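Fórum Todach > Cozinha do dia a dia > Pães e massas

Tópico: Farinha na tigela, farinha na mesa inteira

marmita_azul
Boa tarde, gente querida! Voltei a fazer pão em casa depois de uns 2 anos parada e continuo com o mesmo problema de sempre: na hora de passar a massa na farinha, metade vai parar na mesa. Vocês enfarinham na bancada ou dentro da tigela? Minha cozinha é um ovo e a mesa é escura, então aparece tudo, até o que eu jurava ter limpado.

pitanga_do_brejo
Bancada, sempre. Minha avó fazia assim e eu não mudo (sou teimosa, já sabem). Na tigela a massa pega farinha demais, fica aquela casca seca por fora e depois o miolo racha todo. Um punhadinho espalhado com a mão resolve.

Gitano
Vou discordar com carinho da pitanga! Tigela funda, bastante farinha, a bolinha no meio, e você vai jogando por cima com os dedos. Depois sacode bem e o excesso fica lá dentro. O que sobra eu peneiro e uso de novo no mesmo dia. Tigela com tampa é uma bênção para isso, é só fechar e levar para o canto.

pitanga_do_brejo
Peneirar farinha usada, Gitano? Aí já acho economia demais, fica cheia de pelotinha. Mas cada casa é uma casa, né.

marmita_azul
Testei do jeito do Gitano, na tigela roxa, com a tampa ali do lado. Caiu um pouquinho na mesa, perto da tampa, e mais um tanto adiante, mas para o meu padrão é uma vitória e tanto!
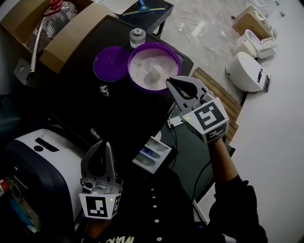 Resposta nº 3 de Nepia: limpeza da mesa
Pano molhado em cima de farinha vira cola, meninas, não façam isso. Primeiro uma espátula ou pincel seco, junta tudo na beirada, e só depois o pano, bem torcido. Em mesa preta eu passo ainda um segundo pano, seco, senão fica aquela névoa esbranquiçada.

Gitano
Assino embaixo. E guarda a tampa longe na hora de sacudir, marmita!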